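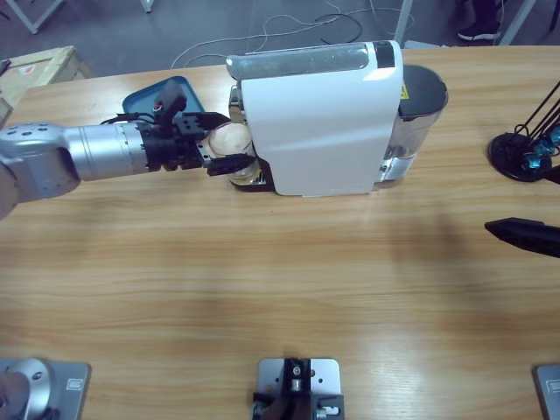 Since February the tea kitchen at Edell has a capsule coffee machine, and many members have asked me how to use it well. I am not a coffee specialist, but I drink a lot of it and I have read the booklet two times. My first advice concerns the cup. A small cup placed low on the tray makes splashes, and then the table has brown spots which are difficult to remove from the wood. With the clear glass held up in front of the outlet, over the black drip tray, the coffee has a shorter way to fall. At home I put a small upturned saucer under my glass for the same effect. I also prefer glass to china for a second reason: one can watch the level and stop in time.

Water

The tank is transparent and has a round black lid, so you can check the water without opening anything. Ours takes 700 ml. Please fill it from the cold tap with the jug from Dirwood, and not from the kettle. If you are the first person in the morning, throw away the old water and take fresh. It makes more difference to the taste than the capsule, in my opinion, although my colleagues at the next desk do not agree with this.

When the machine has stood over a long weekend, let one cup of plain water run through with no capsule inside. Then make your coffee.

Capsules

We have now two sorts in the drawer. The Parri is mild and a little sweet, good with milk. The Jonov is strong and I would not take it after four o'clock. A box has 50 capsules and we finish almost one box in a week, which surprised me when I made the order. The price stays the same as before, and the tin for coins is beside the sugar.

Used capsules fall into a container inside the machine. Please empty it when you hear that the new one does not drop properly. If you wait longer, the lever becomes heavy and somebody will push it with force. They go in the metal bag under the sink, not in the paper bin.

Wiping down

The outside needs only a soft cloth which is a little damp. Please do not use the green sponge on anything white and glossy, it leaves fine scratches and after some weeks everything looks grey. Polished chrome is the opposite case: it is quite hard, but it shows each finger and each drop. I rub it dry with a clean tea towel, first in circles and then in one direction. For parts with grooves I take an old soft toothbrush. Dust and coffee like to stay between the ridges, and a cloth goes only over the top of them. 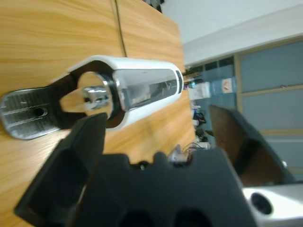
Descaling

Our water is hard, so the machine must be descaled every two months. The work takes some time, but you are needed only for the beginning and the end. Fill the tank with water and the powder, put a big bowl under the outlet and let half of it through. Wait 5 minutes, then let through the rest. Rinse with two full tanks of clean water. I did it last time and I rinsed only once, and the first coffee tasted of lemon.

There is a paper on the inside of the cupboard door where you can write the month when you have done it. The powder is on the upper shelf behind the filter papers.

Milk

Several people asked for a milk frother. I have looked at one from Dirwood and it seems easy to wash, but I would like to hear first how many of you would use it. Please put a small line on the list next to the fridge before the end of the month.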